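Setting up your first pick-and-place task in simulation
Posted by Rokeya Talukder, Jan 1, 2024
Filed under: Liltdale Robotics Club, Student projects, Simulation

Happy New Year, club people! I promised a bunch of you that I'd write up how I build my tabletop tasks, so I'm doing it now while I still have a few days off and no homework (well, not much). If you joined in October you already have the simulator installed. If you didn't, do the install page first and come back.

The goal is small. By the end you'll have an arm, a table, three objects and a script that picks one thing up and puts it in a bowl. My project folder is called Meireles, so when you see that name in a path, swap in your own.

Step 1. Start with the table and nothing else

Load the room, then the table, then the arm, in that order. Run it for a few seconds and watch. If the table sinks or hops, its starting height is off, so fix that before you add a single object. I skipped this once and spent a whole Saturday blaming my gripper code.

Step 2. Add your objects one at a time

Pick shapes that are different from each other! I like something tall, something open and something flat. Drop in one, run, check that it settles, then add the next. Leave some bare table to work with too, you'll want it when you start moving things around.

Save the scene file every time an object behaves. I name mine with a number on the end and I'm on 17 now, which sounds silly until you break something and can just go back one.

Step 3. Park the arm above the table with the fingers open

Every run should begin from the same pose. I call mine "home" and the script goes there first no matter what. Keep the gripper high enough to clear your tallest object, and keep the fingers apart. My scene has a champagne flute in it, so my home pose has to be pretty high up. The croissant and the teal bowl are much easier to clear.

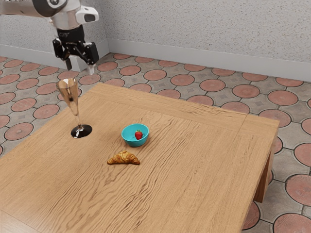 Do I have to use the same objects as everybody else?
Use whatever you like from the shared library, as long as one of them is a container and at least one of the others will fit inside it.

Step 4. Write the move as separate little functions

Please don't write one giant function. I did, and it was 238 lines, and I couldn't find anything in it. Break it up like this:

go_home
move_above(object)
lower
close_fingers
lift
move_above(bowl)
open_fingers
go_home

Then test each one alone. The one that'll give you trouble is lower, I'm almost sure of it. Go down slowly and stop a little before you think you should. If the fingers hit the table the arm does a kind of shudder and everything after that is garbage.

Step 5. Slow down the close

The default closing speed is way too fast for round things. They shoot out sideways (very funny the first time, less so after that). Cut the speed in half, then wait a moment before you lift so the grip can settle.

Step 6. Run it 20 times

One good run doesn't tell you much. Set the loop to 20, nudge the start positions a bit each time and write down how many worked. My first batch got 9 and I was thrilled. When a run fails, write a couple of words on why: missed, slipped, knocked over. You'll spot a pattern pretty fast, and then you know which function to go poke at.

Step 7. Share it

Zip the scene file and your script together and put them in the Astix folder on the club drive with your name on it. Include your tally, even if it's bad, so we can compare notes at the next meeting. If you want to enter the Vivirdale student challenge with your task, tell me before you upload, there's a form for that and I have to dig it up.

Stuck on something? Leave a comment with the error text pasted in, the whole thing please, and say which step you're on.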